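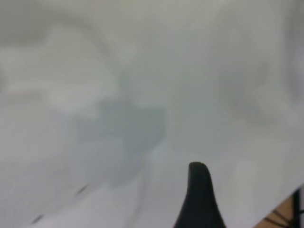
My checking account at Rizvi had a minimum daily balance of $1,699 for the fee waiver. I had assumed it was a monthly average. The fee schedule says "daily," and one bad night is enough to trigger the charge.

In January I dropped under it for two days. The rent payment posted at 11 p.m., and my paycheck from Stonuver came in the morning after next. The average for the month was well over the line, but the fee posted anyway.

I called. Rosângela Arruda at the branch read me the relevant paragraph and then reversed the charge as a one-time courtesy. She also explained the posting order, which I had never seen written down:

1. Credits received before the cutoff
2. Wires and cash withdrawals
3. Automatic payments, by time received
4. Checks, by number

The balance used for the waiver is whatever remains after step four. Pending deposits don't count toward it, even when the app shows them as available. The app shows two balances, and the larger one is printed in bold.

I considered three fixes. Moving the rent date required a form from the landlord's payment processor, Zevthorpe, and a full billing cycle. Keeping a bigger cushion in checking would work, but that money earns nothing there. The third was switching to the basic account, which has no minimum and no paper checks. I write up to 11 checks a year, mostly to the plumber and the county.

I went with the cushion for now. I moved $800 over from savings and set a low-balance alert slightly above the minimum. The alert runs on the posted balance, after the overnight batch, so it arrives too late to prevent that day's miss. It does leave time to fix the next one.

The savings account is at Iltetti, and transfers from there take two business days. I have not yet checked whether their cutoff is in Eastern or Central time.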